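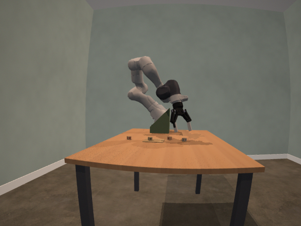 1/ Collar data from the Dilenby elk herd are in for October. 11 collars, 1,224 position fixes. Most of the missing fixes come from the north side of the ridge, where the ground blocks the signal. Think of the green wedge standing on the table: the base of the arm is behind it and you can't see it from this side. Move the receiver, and a different part of the herd drops out.

Print | E-mail

2/ We logged from two stations, Tennant and Pavum. Tennant covers the creek bottom. Pavum covers the saddle and the burn. Any fix heard by both was kept once, using the stronger signal.

3/ A missing fix is not a dead elk. Seven gaps ran longer than a full night. All seven animals were heard again from the other station.

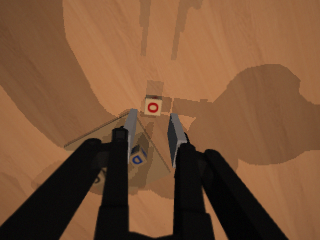
4/ Visual IDs were done separately, from the road, at first light. Each collar carries one large letter. We don't use O. A bold O like the red one on the cream block, a thick oval with a narrow opening, gets written down as a zero, or as a Q if there is mud on the band. Q is out too.

5/ Jean Forsyth checked the road sheets against the radio log. Two entries had the wrong letter. Both were corrected before the range maps were drawn.

6/ Range maps use the 95 percent contour. Cows with calves stayed low, close to the creek. Bulls used the saddle after dark and were back in timber by 6 a.m.

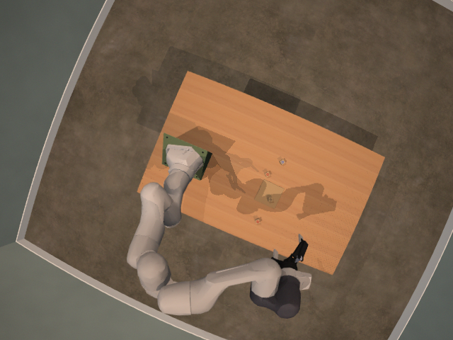
Off-white jointed arm on its green mounting plate, from high above.

7/ Next month the Pavum receiver moves east along the fence line. Same collars, same schedule. Hunters who find a collar should leave it closed and turn it in at the Dilenby check station with the location written down.

Print | E-mail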